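Open Day at Jirnar

Bimla Shakya got off the bus at the wrong stop and walked the last bit along the highway with her good shoes in a shopping bag. She changed into them behind a sign that said Gautam Tyres. Then she crossed the road to the Jirnar building and gave her name at the desk.

"You're the school group?" said the man.

"I'm just me."

He wrote her a badge anyway. It said VISITOR 65.

She had fixed computers for 30 years, most of them in a shop on Drondateo Street with a bell on the door and a heater that smelled of dust. The shop was going to close in December. Her landlord, Kamlesh Awasthi, had been decent about it and had given her the flyer for the open day himself. She thought he meant it kindly.

The tour was led by Attila Pintér, who was young and had a cold. He took them past the offices, past a kitchen where somebody had put out lamingtons, and into a long room where old computers were taken apart.

"We had 1850 machines come in from Rimudport last year," he said. "Council offices, the hospital, a couple of schools. A lot of the parts are still good. What costs money is getting them out."

A boy asked if the robot could make a sandwich. Attila said no. The boy's father asked if it was faster than a person.

"Not yet," said Attila, and blew his nose.

Bimla moved to the side where she could see. A woman in a grey jumper was sitting at a keyboard near the wall. Her badge said Müzeyyen Tokgöz. She didn't look up at the visitors. She was eating a mandarin with one hand.

"Is it going to do the power supply?" Bimla asked her.

"It's going to look for it," said Müzeyyen. "Looking is most of the job."
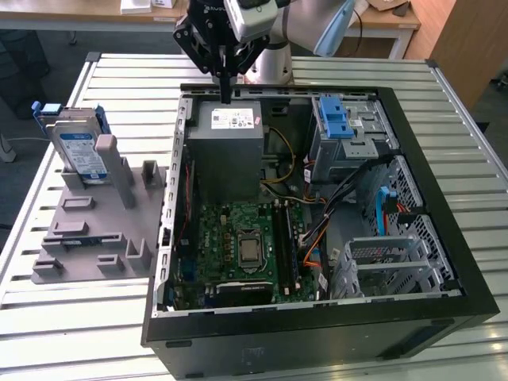
"Somebody's had the cooler off that one," Bimla said.

Müzeyyen stopped eating. "How can you tell?"

"There's still a bit of paste on the chip."

"Did you work somewhere?"

"I've got a shop. On Drondateo Street."

"With the bell?" Müzeyyen wiped her fingers on a tissue. "You fixed my brother's laptop. He'd spilled soup in it."

Bimla remembered the soup. It had been lentil, and it had taken her 2 evenings. She hadn't charged for the second one.

Attila was calling everyone through to the next room for the talk by Pankaj Mishra, the manager. The boy wanted to stay and his father took him by the hood. The others went after them, and the door swung shut on its slow arm.

"You should go and hear Pankaj," said Müzeyyen. "He's got slides."

"Do I have to?"

"No."

She pulled a second chair out from the wall with her foot. Bimla sat down, put the shopping bag with her walking shoes under it, and asked what happened when a screw was stripped.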